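# Progress Report: Maintenance of the Duster Handheld Gripper Sets

Reporting period: through November
Submitted to: Adjoa Issahaku, Program Manager, Stadier
Prepared by: Fuseini Adjei, Equipment Lead 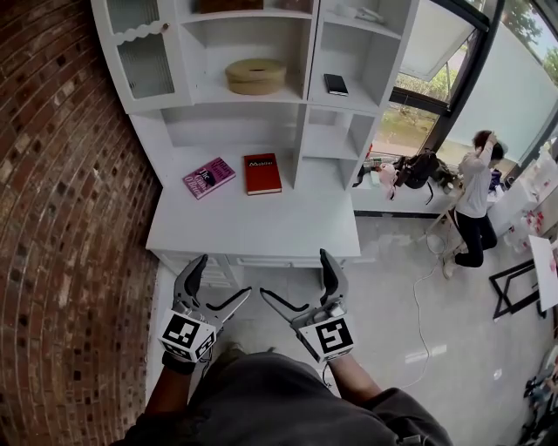 *Figure 1. Paired grippers with marker cubes, held open in front of the desk and shelving unit.*

## 1. Purpose

This report covers the setup, upkeep and repair of the Duster gripper sets during the second half of the grant. It follows the interim report submitted in the spring and uses the same headings where possible. Recording results are reported separately by the Zakaria data team and are mentioned only where they bear on the condition of the equipment.

## 2. Condition of the equipment

Both gripper pairs remain in service. Set A was in use for most of the period. Set B was out of use for 17 working days while the right-hand unit was repaired, as described in Section 4. The spare handles purchased under the original equipment line have not been needed and remain in storage at the Janidine site.

A total of 624 recording sessions were completed with the two sets. The service log contains 19 entries for the same period, most of them minor adjustments made by the operator on duty. Four entries required a unit to be taken to the bench.

## 3. Setup and routine checks

The setup procedure was revised at the start of the period by Decha Limsakul. Under the earlier procedure, the marker cubes were checked only when tracking was lost. They are now checked before every session. The operator confirms that each cube is seated firmly on its mount, that the printed faces are clean, and that no face has lifted at a corner. Faces are wiped with a dry cloth only. Alcohol wipes dulled the print on two cubes in the spring and have been removed from the kit.

The jaws are then opened fully and closed five times. The operator compares the opening reported by the software with the setting gauge at the fully open and fully closed positions. If the two readings differ by more than the allowed margin, the zero point is set again and the check is repeated. A second failure takes the unit out of use until it has been seen at the bench.

Cables are inspected at the connector and at the point where they leave the handle. Operators work seated for desk and shelf tasks, and the cable is left with enough slack to reach the lap without pulling on the handle. This instruction was added at the request of Wenceslao Ventura after the fault described below.

The full check takes nine minutes for a trained operator. It took longer in the first weeks, and several sessions started late as a result. The schedule has been adjusted accordingly.

## 4. Repairs

**Set B, right-hand unit.** The position signal dropped out intermittently during wide reaches. The fault was first blamed on the software, and some time was lost on that assumption. Kwaku Quaye traced it to a broken conductor inside the cable, close to the handle. The cable was replaced and a strain relief fitted. The replacement part was delayed by the supplier, which accounts for most of the time out of service. The unit has since completed almost 1,000 open-and-close cycles on the bench and has returned to normal use with no recurrence.

**Set A, left-hand unit.** The fingertips had worn unevenly and no longer met along their full length. Both tips were replaced and the closing position was set again. The tips on the right-hand unit were replaced at the same time so that the pair would wear together.

**Set A, both units.** Mounting screws under the marker cubes were found loose on two occasions. They have been refitted with a removable thread-locking compound. Any cube that is removed must now be followed by a full recalibration, and the log sheet has a new line for this purpose.

## 5. Budget

Spending on parts is within the approved line. The replacement cable was charged to repairs and the fingertips to consumables. We request approval to move the unspent balance for spare handles to cables and connectors, where the need has been greater. No additional funds are requested.

## 6. Open items

- Wrist strap wear has been reported by two operators. Replacement straps are being compared before an order is placed.
- The setting gauge is shared between the two sets. A second gauge should be bought before both sets are used at separate sites.
- The bench procedure for cable replacement exists only as Mr. Quaye's notes. Mr. Limsakul will prepare a written version for the Janidine site.
- The log sheet does not yet record which operator carried out the jaw check. A revised sheet is with Ms. Issahaku for comment.

## 7. Next period

Both sets will continue on the current schedule. A full bench inspection of Set A is planned before the next block of shelf tasks, with Set B covering its sessions. Training on the revised procedure will be extended to the Janidine operators, and the next report will include their first service log.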